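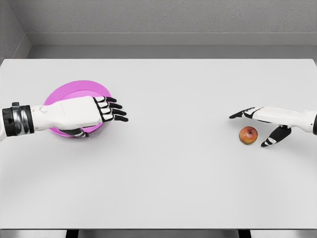 Nurmi Books is bringing back the Lineck harbor history

Posted 11 August 2023

Good news for anyone who has been hunting for a copy of Stepan Boiko's book on the Lineck harbor pilots: Nurmi is putting it back in print this fall, in hardback, with a proper index this time. I've had my name on the waiting list at Festico since May and I got the email this morning!

If you missed it the first time, the book starts with the winter of 1892, when ice shut the harbor and the pilots walked out to the stranded ships with mail and flour on sleds. Boiko worked mostly from the pilots' own logbooks, and a lot of it is weather, wages and arguments over who owned which boat. I love that stuff. My brother gave up after two chapters, so your mileage may vary.

The new edition has over 65 photographs – the old paperback had a thin section of gray ones in the middle and that was it – plus a chapter by Yaryna Pasichnyk on the Clirnness lightship and the families who crewed it. She gave a talk on the lightship at the library last year and I still have my notes somewhere.

Festico is taking preorders at the counter and by phone. They'll hold your copy for 5 weeks once it comes in. If you already own the paperback, keep it, by the way. The fold-out map of the old channel at page 134 isn't going into the new one, and I'm a little sore about that.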